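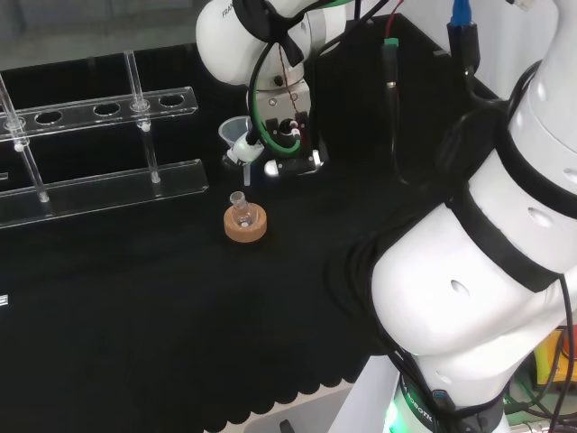 Rasness incorpora en febrero la gama Samov de hilo para calcetines, compuesta por 13 colores en madejas de 50 g. La mezcla es de lana merino y poliamida, con torsión alta y lavado a máquina en ciclo suave. El tono más oscuro de la carta es un negro liso, como el de la tela que cubre la mesa de trabajo, y se suministra sin variación entre baños. Los restantes son semisólidos.

La muestra de referencia se teje en redondo con agujas de 2,5 mm. El patrón básico, firmado por Dima Hourani, parte de un montaje de 64 puntos e incluye talón reforzado – con puntos deslizados – y puntera en cuña. Se publica en 5 tallas.

«El hilo está previsto para talones y punteras sin hebra adicional», indica Tonantzin Montes, responsable técnica de producto.

Distribución: Usar. Muestrarios para tiendas, previa solicitud a Wissam Salameh, departamento comercial.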